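Come spend part of your summer with my tomatoes (and help me write down what you smell)

Hi neighbors! I'm Grigoris Theodorakopoulos, and I've been growing tomatoes on the hill behind Cludmont since 2018. This year I'm running a tasting panel and I need people with noses and opinions. You don't have to be a chef or a gardener. My best taster so far drives a school bus and thinks most tomatoes are "fine, I guess," and I trust her completely.

You'd come to the Usumley grange hall for 2 evenings, eat small pieces of tomato, drink a lot of water and fill in a card. We'll do Buzatu on the first night (it's a big pink one, very juicy, wear an old shirt!) and Codunia on the second. Each evening takes 63 minutes, yes I timed it with my family, and then there's bread and cheese for whoever wants to hang around.

I can pay you $40 for both evenings, plus a bag of tomatoes to take home.

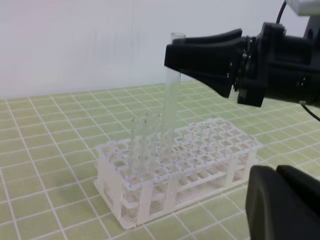

Please skip perfume and strong coffee on the day, and tell me ahead of time if you have any food allergies at all. Smokers are welcome, I just put you at a separate table. Kids over 12 can join if a parent is tasting too.

To sign up, leave me a message at extension 288 at the grange office by June 28, 2025, with your name and which shirt size you wear. There are shirts this year!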